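07/08/2026
By Eoin Lynch

Progress note, Flosville fruit labels – second grant period

Sorry this is short, we're mid-season and I'm writing it between deliveries. Caoimhe Ní Chonaill will send the spending sheet on separately, it's nearly done.

Where we are. Sticker design signed off in April, after more back and forth than planned. Gevex printed the first run, 500 cards, and they came on time. Colours good. The backing was too stiff on the first proof and the stickers tore when you peeled them, so we went back and asked for a softer one. Cost us a bit of time but no extra money.

Growers. Seline came in first and has been labelling punnets since the start of the soft fruit. Çetinkaya joined later and wanted their own wording on the label, which we agreed to as long as the growing area stays on it. Two growers signed up then, against a target of 3. The third dropped out over packaging costs and I don't want to chase them again until the picking is over.

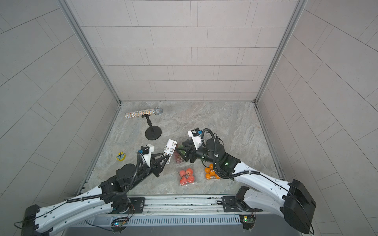

Labelling is still the slow bit. We priced it as if a label went on in one go, and it doesn't, there's the peeling, the lining up, the smoothing down, then the punnet has to go back in the tray the right way round. Round stickers are kinder than the square ones we trialled, no corners to lift and it doesn't matter so much if they go on squint. Having them in a column on a card helps as well, you work down it and can tell at a glance what's left. With a clear punnet of strawberries there's the other question of where the label goes, as the fruit shows through the plastic and that's what sells it. Seline puts theirs low on the side for that reason. Çetinkaya want it on the lid. We've let both go ahead and will compare at the end of the season.

Shops. Up to 70 punnets a day going out with labels on at the best of it, far fewer in wet weather. Two of the shops have asked for raspberries done the same way. Not in the budget but worth talking about.

Problems
– Condensation. Labels slide if the punnet comes straight out of the cold store. We now leave them out a while first, seems to have sorted most of it.
– Storage. Cards curl if they're left in the packing shed overnight, so they live in the office.
– The grower leaflet is late. My fault, text is written but not layed out.

Money. Underspent on print, over on travel, more or less evens out. Caoimhe would like to move the leftover print money into a second run of cards before the autumn and we'd need your ok in writing for that.

Next. Finish the leaflet, get both growers' comments down on paper while they still remeber them, and settle the side or lid question. Could you let us know soon about the second run, Gevex need some notice and the artwork has to be changed first.

Eoin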